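June 11, 2006

**Movuvach swap table gets a stockpot, and some blocks**

I stopped by the Movuvach swap room this morning meaning to stay 2 minutes, and of course I was still there at lunch. The big draw was a tall stainless stockpot with a domed lid, handed in by a family on Hurnier Street (thank you, whoever you are!). Lid off, it sat near a few bright little blocks from the toy shelf and a white power adapter still looking for its owner.

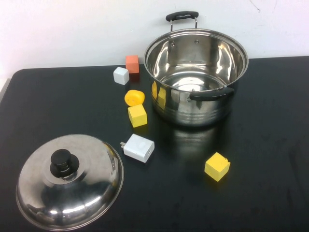
Janaína Rangel thinks pots ought to go out with their lids on, so the two don't get separated the way they did in January, and she'd like a bit of string through the handles too. I'm with her on the string.

The swap has been going for 17 months now, and kitchen things still go faster than anything else we put out. A good pot rarely lasts the morning.

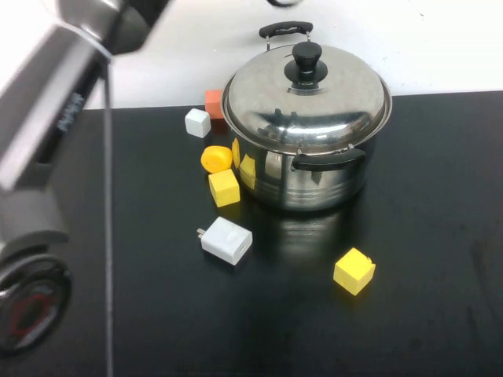

Chairs are slower, and please, no more encyclopedias until the fall! Levente Csizmadia has stacked the last set under the stairs and he's running out of stairs. He did find a home for the Bravitz fan, though, so that's one corner cleared.

Before you hand in cookware, check the handles. A grip that wobbles can go to Levente's repair bench first, which is open until 3 most afternoons.
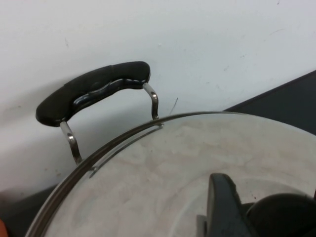 Blocks are welcome too, in any color, even odd ones without a set. Kwan Hall has asked for a boxful for its playroom and we're nearly there.
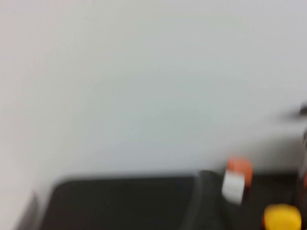 *Orange and white at the swap table, Movuvach.*

Drop-offs go to the side door, same as always.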